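4. Exporting a Screening Copy

1. In Praler, open the locked cut and set the timeline to 24 fps.
2. Add two seconds of black before the first title.
3. Set the bit rate to 200 Mbps. 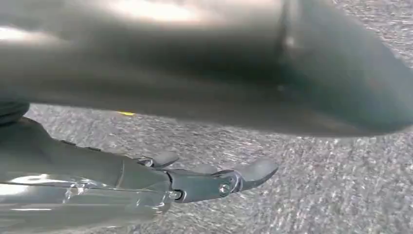 Aurora Bastos reports that festival servers reject files with spaces in the name. Use underscores.

4. Export the subtitles as a separate file.

CAUTION: Do not close Praler before the log reads 90 percent or higher. 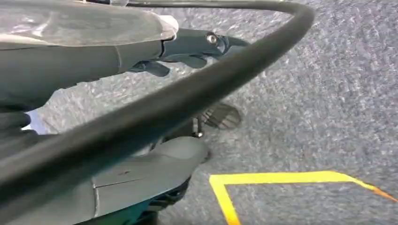 Fig. 4-2. Cable and carpet.

Related items
Importing Kukum audio
Cernum color presets
Subtitle timing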